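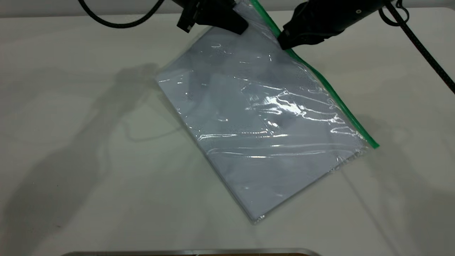
초록색 지퍼가 달린 투명 지퍼백. 흰 탁자 위에서.

지난번 글에 댓글로 구급차 이야기는 언제 또 쓰느냐고 물어보신 분들이 계셨는데, 요즘은 근무표가 워낙 빡빡해서 퇴근하면 씻고 눕기 바빴습니다. 그래도 이번 견학 이야기만큼은 잊어버리기 전에 꼭 적어 두고 싶어서 오랜만에 노트북을 켰어요. 길어질 것 같으니 차라도 한 잔 옆에 두고 읽어 주세요.

2019년 6월 22일 토요일, Forneleck 구급출동센터에서 공개의 날 행사가 있었습니다. 저는 4월에 신청해 놓고는 까맣게 잊고 있다가, 전날 밤 알림 메일을 받고서야 부랴부랴 기차표를 끊었습니다. 야간 근무를 마치고 두 시간 자고 나간 길이라 기차 안에서는 거의 기절해 있었고요. 하마터면 내릴 역을 지나칠 뻔했는데 앞자리 아주머니가 "여기 종점이에요" 하고 깨워 주셨습니다. 종점이었으니 지나칠 수도 없었겠네요, 지금 생각해 보니.

센터는 역에서 버스로 다섯 정거장쯤 더 들어간 곳에 있었습니다. 겉에서 보면 그냥 물류창고 같아서 한 번 지나쳤다가 되돌아왔어요. 문 앞에서 이름표를 받고 안으로 들어가니 교육 담당 Jurgita Vasiliauskas 선생님이 맞아 주셨습니다. 목소리가 어찌나 시원시원한지, 차고 끝에 서 있어도 말씀이 다 들리더라고요. 현장에서 오래 일하신 분들 특유의 그 목소리 있잖아요.

처음 들른 곳은 상황실이었습니다. 사실 저는 늘 무전 이쪽 편에서만 일해 온 사람이라, 반대편에 앉은 분들이 어떤 얼굴로 우리 목소리를 듣고 있는지 제대로 본 적이 없었어요. 유리벽 너머로 잠깐 구경했을 뿐인데도 마음이 좀 이상했습니다. 전화를 받으면서 동시에 차량을 고르고, 그러면서도 상대방에게는 "괜찮아요, 끊지 마세요, 제가 계속 있을게요" 하고 차분하게 말하는 모습을 보고 있자니, 예전에 주소가 늦게 온다고 차 안에서 투덜거렸던 일이 하나둘 떠올라 얼굴이 화끈거렸습니다. 이 글을 혹시 우리 지역 상황실 분들이 보신다면, 그때는 정말 죄송했습니다!

이곳은 배차 화면으로 Porico라는 프로그램을 쓰는데, 우리 쪽 것보다 글자가 큼직해서 부러웠어요. 설명해 주시던 분 말씀으로는 도입 초기에 불만이 꽤 많았다고 합니다. 지도 색이 바뀌어서 다들 눈이 아프다고 했다나요. 어디나 비슷하구나 싶어서 같이 간 분들과 한참 웃었습니다.
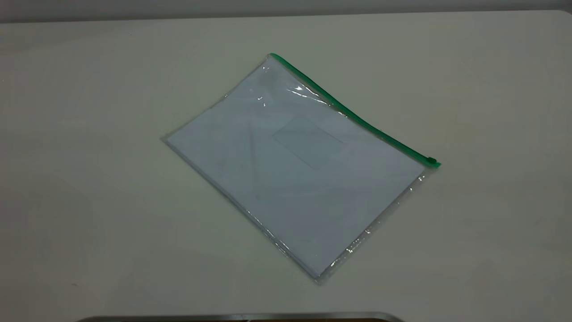

점심 뒤에는 차고로 내려가 차량을 둘러봤습니다. 저는 매일 타는 게 구급차인데도 남의 구급차는 왜 그렇게 재미있는지 모르겠어요. 수납장 문이 어느 쪽으로 열리는지, 장갑 상자는 어디에 두는지, 그런 것만 들여다보다가 일행을 두 번이나 놓쳤습니다. 특히 들것 옆의 좁은 접이식 의자가 마음에 들었는데, 보호자분을 앉히고도 제 무릎이 어디 부딪히지 않겠더라고요. 우리 차에서는 급정거할 때마다 제 오른쪽 무릎이 고생을 합니다.

오후의 모의훈련은 Hajnalka Bíró 선생님이 이끄셨습니다. 부엌에서 쓰러진 할머니와 당황한 손자라는 설정이었고, 참가자들이 조를 나눠 차례로 들어갔어요. 저는 솔직히 자신이 있었습니다. 이 일을 몇 년째 하고 있는데요, 하면서요. 그런데 손자 역할을 맡은 실습생이 어찌나 실감 나게 우는지, 그만 환자보다 손자를 먼저 달래느라 혈당 재는 걸 한참 뒤에야 떠올렸지 뭐예요. Bíró 선생님은 혼내지 않으셨어요. 그냥 "할머니가 좀 기다리셨네요" 하셨는데 그게 더 아팠습니다.

참, 이날 방문객이 모두 800명이었다고 합니다. 아이들 손을 잡고 온 가족이 많았고, 사이렌 체험 줄이 제일 길었어요. 저는 듣기만 해도 몸이 먼저 일어나려고 해서 그쪽으로는 가지 않았습니다. 쉬는 날까지 들을 소리는 아니잖아요. 그 대신 야외 천막에서 파는 체리 케이크를 먹었는데, 한 조각 더 사 올 걸 하고 집에 와서까지 후회했습니다.

돌아가는 버스를 기다리면서 Vasiliauskas 선생님과 잠깐 이야기를 나눴습니다. 신입들에게 제일 먼저 뭘 가르치시느냐고 여쭤봤더니 밥 먹는 법이라고 하시더군요. 먹을 수 있을 때 먹고, 앉을 수 있을 때 앉으라고요. 저도 첫 사수에게 똑같은 말을 들었던 터라 반가워서 버스를 한 대 그냥 보냈습니다.

가을에도 한 번 더 공개 행사를 한다고 하니 관심 있는 분들은 센터 게시판을 확인해 보세요. 편한 신발은 꼭 신고 가시고요. 저는 내일 새벽 근무라 이만 줄이고, 상황실에서 들은 다른 이야기는 다음 글에 이어서 쓰겠습니다.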